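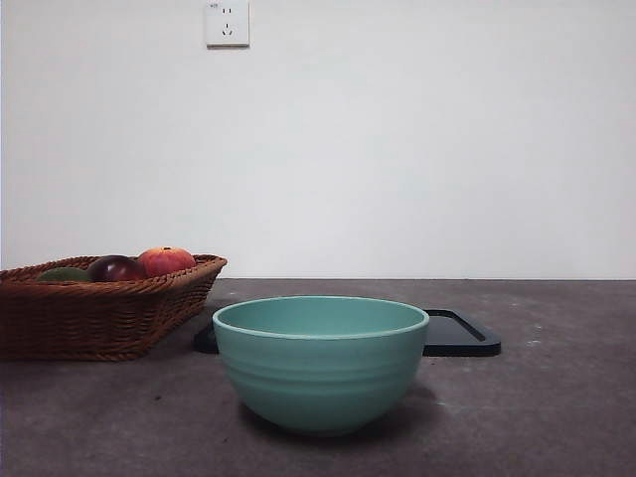

Fruit basket, bowl and tray on one of our test tables.

About Weken

We help small kitchens, packing rooms and schools plan for robot arms. What to buy, what to skip, what it costs to run the thing after year one. Started as 2 people with a spreadsheet, still use the spreadsheet.

What we do

Budget plans, mostly. You send a wish list and a floor plan, we send back a number you can take to your boss. Arm, mount, gripper, spare fingers, table, power, training hours. People forget the table. They forget power too - count your outlets before you call us, please.

We also test. Bowls, trays, baskets, fruit, the everyday stuff clients want picked up and moved. If an arm can't handle a bowl at our place we won't put it in your plan.

What we don't do

Sell robots. No commission from anyone. Fees are flat and we quote them upfront.

Projects so far

Onus - lunch counter, one arm, paid for over 10 months. Romaniuk - fruit packing, they wanted four arms and we talked them down to one plus a better conveyer. Brukik - school workshop, tight budget, mostly used equipment, opened in October. And 69 smaller plans, some only a page long.

Planning for next year?

Start early. Lead times on grippers are bad right now and shipping quotes dont hold for long. A first review is $500, comes off the price if you go on to a full plan. Send the floor plan with measurments, even a hand drawn one, and tell us what you need moved and how often. We write back before noon most days.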